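Can a machine tidy up after me yet? (bench and household chores)

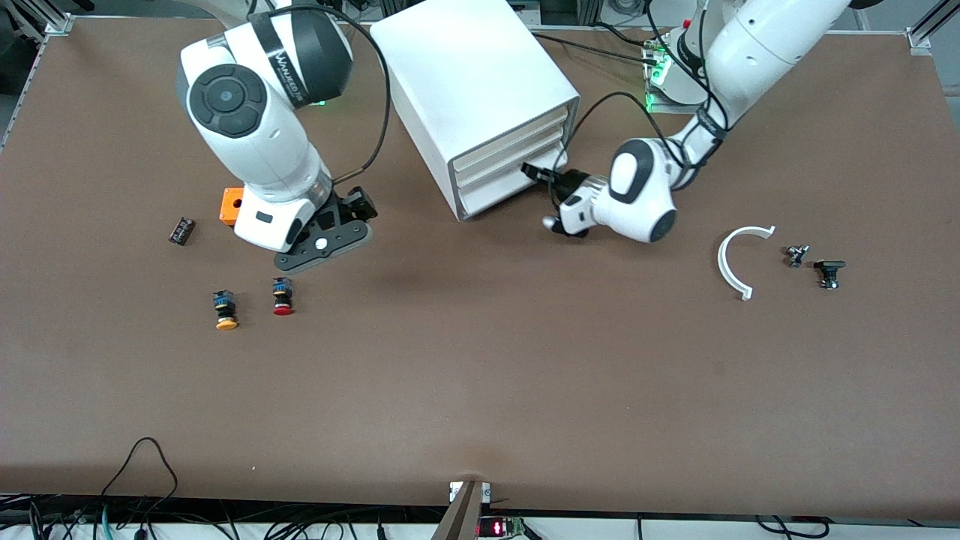

Last changed: Sunday, 18:42

Gashaw
Right, I've spent half my life putting switches back in drawers, so I want to know – are two arms and a little three-drawer cabinet ever going to do it for me? One gripper's at the middle drawer there, the other's over by the push buttons, and I'd pay 800 for that tomorrow!

Lureton
You'd pay 800 and still be doing it yourself by April. Getting a drawer open is one thing. Picking up a tiny switch by the right end is where ours at work gives up.

Hrvoje Mujić
Disagree with Lureton. We put 468 small parts away with ours last month and I stepped in 6 times. Slow, yes (I had my lunch and came back) but I wasn't doing the sorting, was I?

Lureton
Same cabinet in the same spot every time, I bet? Shove it round a bit and try again.

Hrvoje Mujić
Same spot, fair enough. My bench doesn't wander about much though.

Nosa
My kitchen does! I'd settle for something that puts the cutlery away with kids running past – can't see it happening soon.

Tymofii Onyshchenko
Shop floor yes, kitchen no, that's my view. Hrvoje, what do you do when a drawer sticks? Ours just keeps pushing.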